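Let the Lawn Go a Little

I have been putting in garden beds and patios in and near Fladbridge for a good long while now, and if there is one thing I'd love to talk more people out of, it's the great big front lawn.

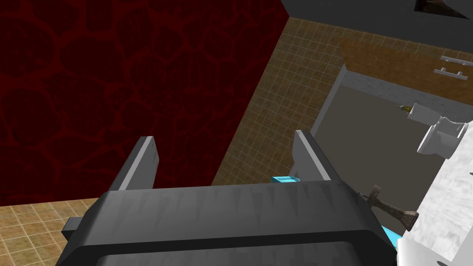
Now, I like grass! I grew up rolling down a hill of it, and I'd never tell a family with three kids and a dog to rip out the backyard. But the front lawn, the one you only ever walk on when you're pushing the mower, is a different animal. You feed it, you water it, you fuss over the brown patch by the driveway, and come August it looks tired anyway.

A couple of years back Damilola Okonkwo asked me to look at her place over in Lurnow. She had 841 square feet of turf out front and was thoroughly sick of it. We kept 297 of that as a path and a little sitting patch under the maple, and the rest went to sedges, asters, creeping thyme and a few serviceberries (I always sneak in a serviceberry if the owner will let me). The first summer was scruffy, I'll admit, and she called me more than once to ask whether a certain plant was dead. It was only sulking.

I hear the worry about neighbors a lot, and it's a fair one. A planted yard can look like a neglected yard if you don't give it an edge. So give it one – a low border of stone, or a mown strip along the sidewalk, and people seem to relax right away.

You don't have to do the whole thing at once, either. Start with the awkward corner you hate mowing, put down some cardboard and mulch in March, and see how you feel about the rest of it next year.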